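Giving up the car, eight months in

2025-05-08

I sold the car in September. It was a hatchback with 72 thousand kilometres on it and a noise in the front left wheel that two mechanics had described in two different ways. The rego was due, the insurance was due, and I was driving it to the supermarket and back and not much else.

The first month was mostly planning. I live on the Estrella side of the hill, so the 634 bus goes past the end of my street, but only until early evening. After that it's a walk up from the station with whatever I'm carrying. I bought a granny trolley and a proper raincoat. The raincoat was the better purchase. The trolley has small wheels and our footpaths have tree roots.

Groceries changed the most. I used to do one big shop a fortnight and throw out a fair bit of it. Now I go every few days and buy what fits in a backpack. Potatoes and milk on separate trips. Cat litter gets delivered, which I felt bad about for a while and no longer do.

Presents and parcels are the other thing I had to rethink. I used to leave it all to the last minute because I could drive to the shops at Romora and be home in an hour. By bus that is most of an afternoon, so I buy small things when I see them and keep a drawer of wrapping bits at home.
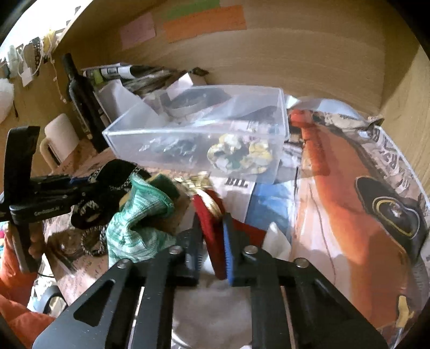

Red fabric and gold ribbon.

Small and light is the rule now for anything I have to take to someone's house. My niece has worked this out and has asked for money.

Work was easier than I expected. The train takes longer than driving did, but I read on it. I've finished more library books since September than in the few years before. The bad days are when they replace the trains with buses, and there were four of those weekends over summer.

My neighbour Jonalyn Enriquez has a ute and lets me put in for petrol when I need something from the tip or the hardware shop. I've asked her twice. I try to save jobs up so it's worth her while, and there is currently a broken bookshelf on my back verandah waiting for its turn.

What I miss is the coast. There's no sensible way to get to the beach we used to go to, and hiring a car for the day costs enough that I keep putting it off. I might look at it again when the weather warms up. In the meantime the trolley needs a new wheel, and the bike shop says they can't help with that.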